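Questions about the Prever handset

**Which networks does the Prever work on?**

Any of them. The handset is sold unlocked and takes one nano SIM. A second number can be added as an eSIM from Settings, under Lines.

**How long does the battery last?**

Up to 20 hours of calls. Standby depends on signal strength, and a phone left in a weak area will run down faster. The charger in the box is 15 watts.

**Can I move my contacts from an old phone?**

Yes. Install the Dastirine app on both phones, sign in with the same account and choose Copy. Text messages are copied too, but call history is not. Photos go across at full size, so do this over wi-fi.
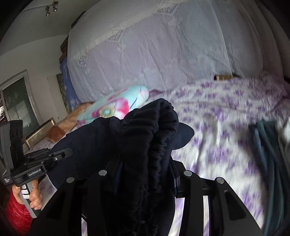
## Repairs and returns

**Where do I send a faulty phone?**

All repairs go through the Bachmann workshop in Valtport. Ask for a returns label in the app first. Parcels without a label are held until we can match them to an order.

**Should I remove my SIM?**

Please do. Take out the memory card as well, and turn off the screen lock.

**Will my data be wiped?**

Screen and battery repairs leave it alone. A main board replacement erases everything, so make a backup before posting.

**Can I speak to someone?**

The phone line opens at 9 am and closes at 5 pm on weekdays, except Wednesday, when it closes at noon. Messages sent through the app are answered in the order they arrive.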